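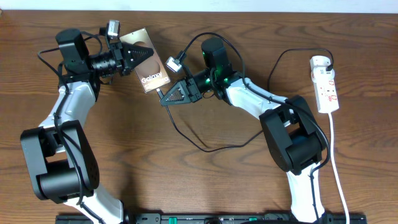

2 Sep 2018

**Usatura reading room, report for August**

To: Goltier grants desk
From: Stefaniia Hordiienko

Quick one, the full accounts come separately.

**Done**
- Shelving up in both rooms. Back wall was damp so we moved the kids' section to the street side.
- 965 books catalogued. Mostly novels, too many cookbooks. Spanish titles from the Buenaventura donation still in boxes, labels ran out.
- Opening hours settled: afternoons, plus one late evening for people on shift work.
- 200 library cards printed, 50 handed out so far. Slow, but the school was closed all month.

**Not done**
- Heating. Brunorari came, measured, went quiet. Have called twice. Need a written quote before I can move money to that line.
- Front step still cracked. Landlord says it's ours, lease says it's his. Sending him the page agian.
- Newsletter. No time.

**Money**
Paint came in $500 under budget. Would like to put that toward a second reading lamp order and a decent sign, the paper one in the window is curling. OK to go ahead? Need a yes or no from you before I order.

**Next**
Unpack the Spanish boxes, first story hour, get the school to send it's reading list. Also the insurance form, I know, it's on my desk.

Receipts to follow, two are missing and I'm chasing them.

S.H.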